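The cloth drawer, finally

I have wanted to write about kitchen cloths for months and kept talking myself out of it, as who wants to read about kitchen cloths? Well, I do! So that's what you're getting for June.

It started when Marloes Meijer stayed with us for a weekend and went looking for something to dry a pan with. She opened the bottom drawer and it wouldn't close again. I had 38 cloths in there (yes, we laid them all out on the floor), and half of them I hadn't seen in years. There was one from the school fair in Bolside, and a tea towel from my first apartment with a burn mark shaped like an iron, and I was so happy to see it!

Marloes is a folder. She does thirds the long way, then in half, then in half again, and stands them up in a row so you can see every edge. I had always just stuffed mine in and hoped. We sat there with coffee and did the whole lot, and I loved it, I really did, it's such a nice thing to do with your hands while you talk.

Since then I've settled into a little routine. Clean cloths go into a basket straight off the line, all in a heap, no sorting. Then one comes out at a time, gets smoothed flat on the table, folded, and laid on a tray. When the tray is full it goes over to the drawer.

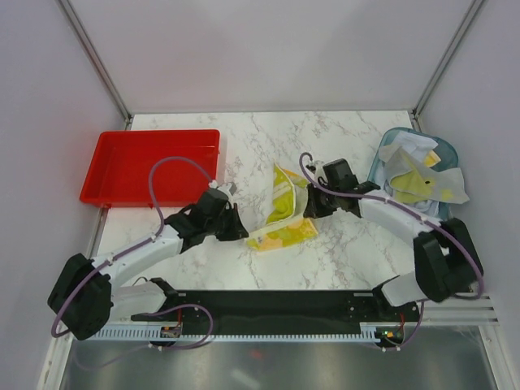 The smoothing is my favorite part. Start in the middle and push out toward the corners, and don't fuss about the hems, they always curl a bit. Thin cotton is easy. Waffle weave is a pain and wants to be a ball again the second you let go, so I fold those ones in half and leave it at that. Microfiber I've stopped folding altogether.

Oh, and color! I used to think it was silly to care, but I've started keeping the yellow and green ones for the kitchen and the pale ones for glasses and windows, and now I grab the right one without thinking. Sarla Srivastava at the Prevarbridge market told me she does hers by room, with a stitch of thread in the corner, and I'm very tempted.

I gave away 20 in the end. The iron one stays. Next up is the drawer under it, the one with the candles and the string and three rolling pins, so if you have a good way to store string, please tell me in the comments!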